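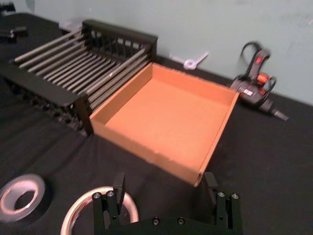 Category: Baby monitors / Connection and alerts

Ticket 112: parent unit loses link overnight, no alarm
Product: Owino audio monitor, nursery unit and parent unit
App: Jondum, on one phone
Status: Resolved

Reported fault
Parent unit drops the link to the nursery unit most nights, usually between 1 a.m. and 3 a.m. The out-of-range alarm does not sound. The green link light goes off and comes back without any action from the user. On Friday the child was awake and crying for 15 minutes before either parent heard anything, and that was through the wall. Fault began in October, after the child was moved from the parents' room to the back bedroom.

Setup as reported
Nursery unit on a shelf beside the cot, on mains power. Parent unit on the bedside table, on battery overnight. A Vokov white noise machine is on the same shelf as the nursery unit. A stair gate is fitted on the landing between the two rooms.
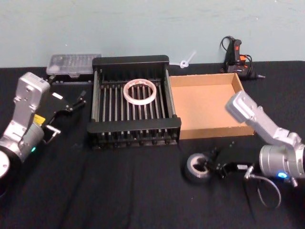 Dish rack in the centre, organiser box at the back left.

Checks carried out
Battery on parent unit: holds charge until morning. Not the cause.
Distance: both doors shut, daytime, white noise off. Link held for 600 seconds with no drop.
Same test with white noise on: dropped twice.
White noise machine moved to the chest of drawers on the far wall: no drops.
Stair gate open and closed: no difference.
Alarm: out-of-range sound was set to "vibrate only" in Jondum. The user does not recall changing it. The setting may have been carried over when the app was put on a new phone.
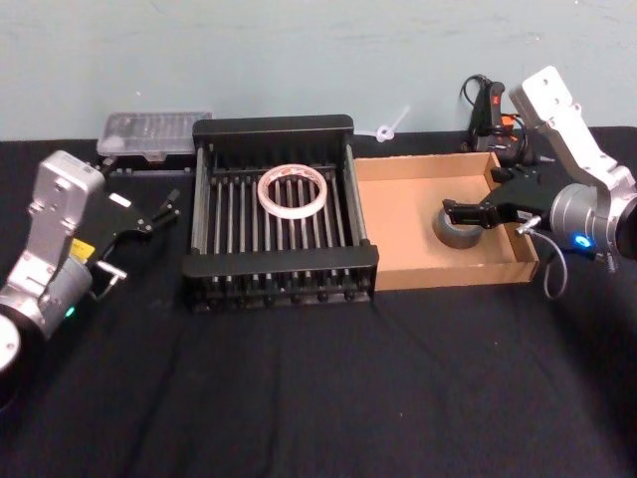

Cause
Two separate faults. The white noise machine was touching the nursery unit and its power lead was wrapped round the monitor's lead. The alarm was silent through an app setting that overrides the volume wheel on the parent unit.

Fix
1. Keep the white noise machine on the far wall, on its own socket.
2. Keep both leads behind furniture and out of reach of the cot.
3. In Jondum, open Alerts, set Out of range to Sound, and save.
4. Switch the nursery unit off at the wall. The alarm should sound on the parent unit within 2 minutes.
5. Repeat step 4 after any app update or change of phone.
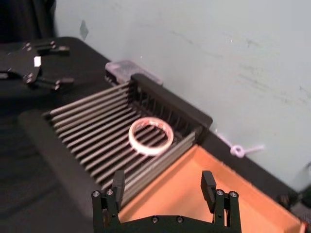 Dish rack and orange cardboard tray.

Follow-up
User reports no drops since the move and the alarm sounds when tested. Copied to the Wornedness help pages under "Alarm does not sound". Ticket closed.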